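カテゴリ:授業・実習 > 課題研究レポート > ロボット

見学実習報告書 ポカドロウ実証施設公開日(2020年9月)

1.目的
私たちの班の課題研究は「双腕ロボットによる箱詰め作業の自動化はどこまで実用的か」である。文献だけで書いた中間報告について、指導担当のヨハンナ・ヴィドマー先生から「実機を見ずに実用的と書くな」と返されたため、エチェバリア社が開いた公開日に班の4人で参加した。

2.説明会の内容
午前は同社のウナイ・アリエタ氏による説明であった。開発中のシステム「プルーデント」は、人の動作を手本として記録し、箱の開閉や紙類の封入を学習させるものだという。これまでに集めた手本は3,000件、そのうち学習に使えたのは929件とのことだった。残りを捨てた理由を質問したところ、「品質基準を満たさなかった」という答えで、基準そのものは示されなかった。三分の二以上を捨てる基準が非公開では、929という数字が多いのか少ないのか判断のしようがない。

成功率のスライドにも疑問が残る。試行回数214回とあったが、途中で人が箱の位置を直した回を成功に入れているかどうかが書かれていない。班員のコバドンガ・アギーレが尋ねると「軽微な補助は含む」と返ってきた。軽微の範囲は最後まで分からなかった。中間報告で引用したドゥルノバウの資料も同じ書き方をしており、私たちはそれを確かめずに使っていた。この点は反省している。

3.実演について
午後の実演は、箱に説明書を入れてふたを閉めるという内容だった。公開の時間は短く、見学者は線の外から見る形であった。班では事前に、(1)箱の置き方が変わっても対応できるか、(2)薄い紙を扱えるか、(3)失敗したとき自力で戻れるか、の三点を見ると決めていた。(1)と(3)は実演の中で試されず、評価できない。(2)は一度だけ成功したのを見たが、一度では何も言えない。

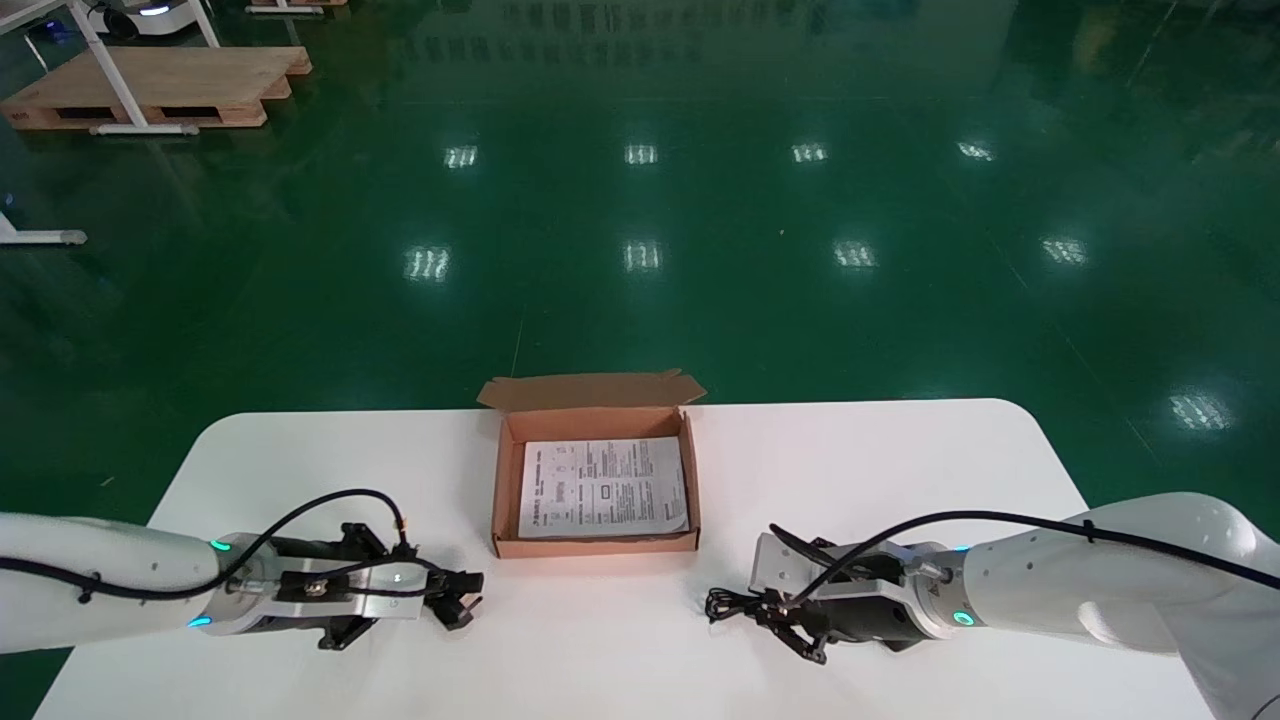

私たちが最も気になったのは、作業条件がどこまで整えられているかという点である。実際の出荷場では箱は斜めに来るし、隣に別の箱や緩衝材もある。ところが実演の作業台は白く広い天板で、段ボール箱は奥の縁寄りの中央に、ふたを後ろに立てた状態で開いている。説明書も箱の底をほぼ覆う大きさで平らに収まっており、周囲の余白は狭い。この大きさなら、入れた後に紙が箱の中で大きくずれる心配は少ない。難しいのは折れた紙や、箱よりずっと小さい紙の場合だと思う。もう一つ、右側のグリッパーの先には細い黒い線がもつれて天板のすぐ上まで垂れている。箱のふちに引っかかるおそれはないのか、長時間動かす前提の配線なのか、質問票に書いて提出したが、本報告の締切までに回答は届いていない。

4.考察
班内の意見は割れた。テオドロ・ビジャヌエバは、柔らかい物や薄い物を学習で扱おうとする方向自体は評価すべきだと述べた。私はそこまで言えない。見たのは条件のそろった一回分の作業で、人が同じ作業をする場合の時間との比較も示されなかった。中間報告の「実用段階に近い」という記述は取り消し、「限られた条件下での動作を確認」に改める。

5.今後の予定
試行の数え方について同社に再度問い合わせる。並行して、学校の実習室で人による箱詰めの時間を測り、比較の基準を作る。測定用の箱は二種類の大きさを用意し、置く向きも毎回変える。

文責:バレリアノ・ロサノ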